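Play Food, Bins and the Big Wooden Table: Frequently Asked Questions

Last updated Dec 23, 2025
Print this page | E-mail this page
529 shares | 13 comments

We get a lot of mail here at Jollham about play food (more than about puzzles, dolls and dress-up put together, and we love every bit of it!), so we finally sat down and gathered the questions that come up again and again. If you're new to us, we're a small toy-lending library, and the Riltari vegetable sets are what most families ask for first. Pour yourself something warm, this got longer than we meant it to.

Do I have to keep the pieces in the container they came in?

Not at all. The sets go out in whatever we have that's the right size, and at home you're welcome to use a mixing bowl, a basket, an old cake tin, anything with a wide opening. We do like round, open containers for the vegetables, because little hands can reach straight in and a leafy top poking over the rim is as good as a label. Please bring back the container you were given, though. We lost a good many last year and they're surprisingly hard to match.

Can play food share a table with other things?

Of course it can, and in most houses it has to. A kitchen table is a desk at nine, a farm stand at ten and a repair bench by lunch. What we suggest is giving each activity its own stretch of table and leaving a hand's width of bare wood between them. It sounds fussy written down, but children take to it very quickly, and so (eventually) do grown-ups.
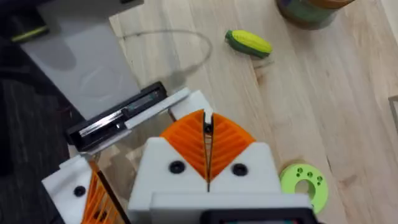 The one thing we'd ask is that small parts stay well away from the vegetables if you have a child under three about the house. Screws, batteries, beads and anything else that could go in a mouth should live in a lidded tub, up high, and come down only when the little one is napping or out. Have a good look under the table afterward too, and run your hand along the seams between the boards if yours has them.

How do I clean the vegetables?

Warm water, a drop of dish soap and a soft toothbrush for the bumpy ones. Corn is the worst offender, what with all those kernels, and jam seems to find its way into every last row. Rinse, shake, and leave the pieces on a towel overnight before you put them away. We don't recommend the dishwasher. One of our peppers went through somebody's hot cycle and came back looking like a pear, and we've kept it in the office ever since.

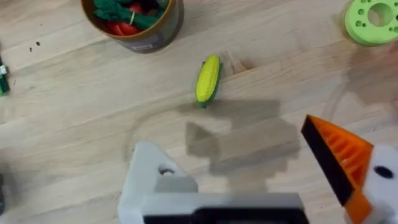

Toy corn on the wooden tabletop, with leafy greens in the round container nearby.

My child only wants one piece and ignores the rest. Should I swap the set?

Oh, please don't worry about that! A favorite is a lovely thing. Put the favorite out on its own and leave the others within reach, and sooner or later the corn will need someone to have dinner with. If you get to the end of your loan and it's still just the one vegetable, tell us when you bring it back and we'll see whether we can pair it with something from the Pillai baking box next time.

What happens if we lose a piece?

Have a look in the sofa first, then the car, then any handbag or backpack that has been near the set. If it really has gone, drop us a line. We don't charge for the first missing piece in a loan, and we have a drawer of odd spares that can usually fill the gap, though the greens may not be quite the same green.

How do you tidy a mixed table without it taking all evening?

We go by kind, and we always start with whatever there is most of. Food goes back in the food container, blocks in the block box, and tools and tape go on top of something flat at the back where they can be seen. Then a quick wipe along the grain with a damp cloth. Don't stop to sort by color or by set at this stage, or you'll still be there at bedtime.

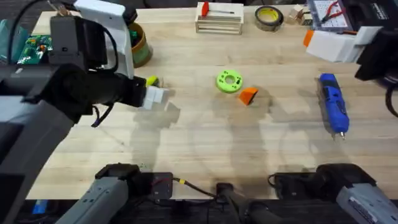 Anything you can't place goes in a "don't know" dish, which we empty once a week. Ours usually holds two or three pieces from the Verero block sets and a great many rubber bands.

Will crumbs and smudges hurt a wooden table?

Marks are part of having a table that gets used, and we wouldn't lose sleep over them. Brush the crumbs out of the seams with a dry pastry brush, wipe up spills when you see them, and go over the top with a little table oil a couple of times a year if the finish calls for it.

How many sets do you have, and is there a waiting list?

We have around 800 boxes on the shelves all told, and yes, there is a short list for vegetables. New names are added in January, when the holiday loans come back. You can join at the desk or by replying to any of our newsletters.

Was this page helpful? 1,713 readers said yes
Print this page | E-mail this page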